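Sunday, August 29, 2021

Print | E-mail

Back from Plestlow. Four days, two of them rain. Tent leaked at the Dultetport end, same corner as last time, so everthing I own now smells of pond. Must buy seam stuff before December.
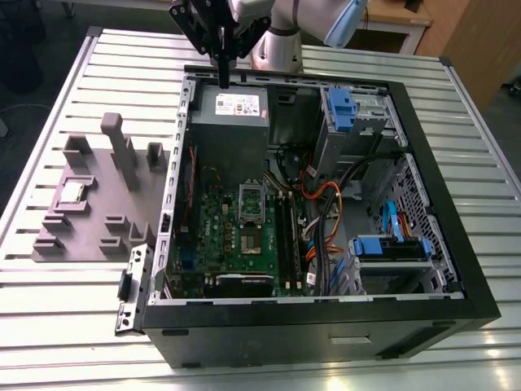
Anyway the walk. Did the coast path as far as the old lime kilns, then gave up and got the bus. Knees not happy. Chips after, too much vinegar, ate the lot. Going back when its drier, want to see the bit past the kilns. Washing on now, second load.

Print | E-mail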